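4.2 Trial of the Vokedcombe picking kit

The kit was lent to us in March by the Branville office and was tested as delivered, with its standard gripper and the default settings. Achari and Kandasamy did the set-up, and Jõgi kept the log. In total 438 picks were attempted in four sessions. 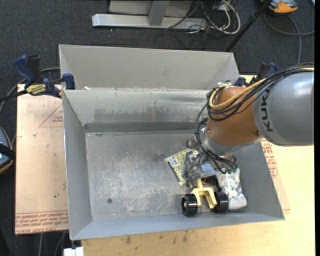
Figure 3. The bin during a trial with mixed items.

Grasp choice is the part of the kit which the supplier promotes most, so we examined it first. The software ranks each item by how much free surface it offers. This works well for boxes, but our items were less regular. When they are grouped on one side, as in Figure 3, the patterned package is partly covered and the two black wheels stand close to the front wall, so the free surface of an item says little about how easily it can be lifted. The manual gives only two short paragraphs on this question. We also found that the colour threshold must be set again for each new bin, and a buyer should plan time for it.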